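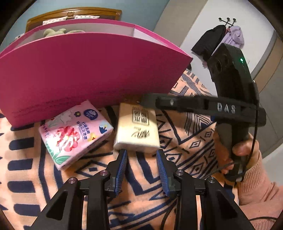

About Us

Hi, I'm Zoia! I run Probert Guest Rooms with my partner in crime (and in business), Volodymyr Tymoshchuk. We have 2 houses, one in Skonthorpe and a smaller one up the hill in Sturham, and if you've ever called the desk late at night, you've probably talked to one of us in slippers.

I used to do the books for a furniture store in Jikgate and spent a lot of nights in dull motels on the road. I kept a notebook of everything I'd change - thin curtains, one outlet behind the bed, coffee that tasted like the pot. When the old boarding house on Probert Street came up for sale, I called Volodymyr before I called the bank. He's a carpenter by trade and said yes before he'd seen the roof. He has since seen the roof, many times.

We opened in January with four rooms finished and a hallway that still smelled like paint. Our very first guest was a piano tuner who stayed a week and fixed the upright in the front room as a thank-you. It's still in tune, more or less, and you're welcome to play it until nine.

Rooms start at 56 dollars a night in Sturham and go up to 228 for the big family suite in Skonthorpe, the one with the bay window and the bunk nook (kids fight over the top bunk, so work that out in the car). Breakfast comes with every room. Volodymyr bakes the bread and I do the eggs, and please tell me if you want them runny, I tend to overcook them!

Dogs are fine in both houses. Cats too, but we have a cat of our own in Skonthorpe named Button and she has opinions. There's free parking out back in Sturham; in Skonthorpe you'll want the public lot, 300 feet past our front door on the same side.

We don't use any of the big booking sites. Call or write and you'll get me or Volodymyr, and we'll hold a room for you overnight without a card while you make up your mind.

Come see us - Zoia Derkach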